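Notebook entry, 4/7/26
Category: Celebrity & Film / Archive Desk

The workshop resumed the Pevano quotation file this morning. The file holds 385 remarks attributed to screen actors in interviews, panel talks and fan posts. The purpose of the present round is to trace each remark to a recording or a printed interview before the Gotwood column uses it again.

Results to date: 39 remarks on superhero casting have been checked against audio. Of these, 6 had been shortened in a way that changed the sense. The worst case concerned a spin-off film. The actor had said he would read a script if one were sent; the version in circulation had him demanding the part. The entry has been marked "do not reuse" and the full wording placed beside it.

Two entries from the Traltilon podcast remain open. The audio is missing its first minutes, and the question put to the guest can't be heard. Both are held until a complete copy is obtained.

We use cookies to improve your visit. Accept | Manage settings

Jokes made on set are to be filed under "tone uncertain" unless the recording settles the matter. Headlines are no longer accepted as a source.
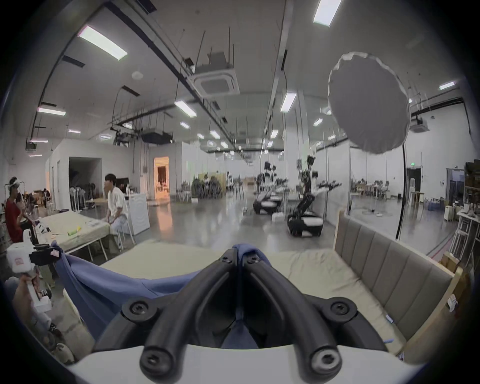 Zawadzka objected that "tone uncertain" will swallow half the file, and asked that each such entry carry a line of the talk before and after it. The request was accepted for new entries. Older ones will be revised in May, beginning with the casting remarks.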